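Buying Robot Arms for Desk and Office Tidying: Questions We Keep Getting 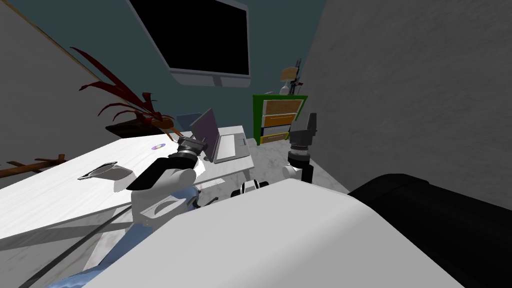 Desk-clearing task in simulation, seen from above and behind the robot. Left gripper toward the laptop, right gripper upright near the drawers.

Updated December 3, 2025 by Khoa Đoàn, equipment planning, Rovutberg

Should we buy a two-armed robot to keep our desks clear?
Probably not this budget year. If you have one room, one kind of desk and a person who likes fixing machines, read on. If you have a whole floor of people who each keep their stuff differently, spend the money on shelves first and come back later.

The vendor showed us a great simulation. Doesn't that prove it works?
It proves it works in the simulation. We use simulation ourselves and we like it, because a dropped dish costs nothing there. But a simulated laptop weighs what somebody typed in, and the floor is as level as the software says it is. Ask the vendor for the same task on real hardware, with your objects, in one take. Then ask how many takes they threw out. We put that second question to Fomach in August and are still waiting for a number.

So is simulation worth paying for at all?
Yes, before you order anything. You can find out early whether the arms reach the far end of a desk, and whether there is room to swing one past a cabinet. Those are cheap things to learn on a screen. What you shouldn't pay for is a "simulation package" sold as proof of performance. If a quote has that line in it, ask to have it broken out and priced by itself.

What should the test desk have on it?
The awkward stuff. A disc lying flat is a lot harder to get hold of than a box. A shallow dish that has tipped over has a rim, which helps, and a curved bottom, which doesn't. Laptops are wide, they hinge, and they cost more than the dish. Vendors love to bring foam cubes. Send the cubes home with them.

Which gripper should we budget for?
A plain two-finger gripper will do for most first trials. Ask what replacement fingertips cost and how long they take to arrive. We have seen quotes where the arm was discounted and the spare parts weren't, and over a few years that can eat the discount.

Do we need two arms?
Maybe. Holding a drawer open while putting something in it is easier with two. Picking a bottle off a cabinet is a one-arm job. Write down your tasks and mark which ones truly need both. On the last list we went through, Zhiqiang Cao crossed out all but 4 and the client bought a single arm. They haven't asked for the second.

What gets left out of the quote?
Nearly always:
Floor work, if the robot has a base that rolls
Moving furniture to make room for the arms
Operator training past the first session
Software renewal after the first year
Shipping the thing back when it breaks

On one Porkident quote we reviewed, the extras ran to 41 percent of the list price. The sales sheet mentioned none of them – you had to read the service terms.

How much staff time should we plan for?
More than you were told. Our own log for the first trial room shows 626 hours from delivery to sign-off, most of it setup, retries and resets. "Resets" means a person putting everything back on the desk so the robot can try again. Put it in the budget under its own name or it will come out of somebody's regular job.

Can we lease instead?
You can, and for a first unit we lean that way. Read the return terms closely. The Long agreement we looked at had a 5-year minimum, and that is a purchase with extra steps. Push for one year with a fixed price to extend.

What would make you say yes?
A real-hardware demo in a room like yours, a written spare parts price list, and a named support person who picks up the phone. A drawer task done start to finish without anyone reaching in would help too. So far we've had two vendors offer the first item and one offer the second.

Can you look over our quote?
Yes. Send the full document, service terms included, to Khoa or Zhiqiang. Please don't send only the summary page.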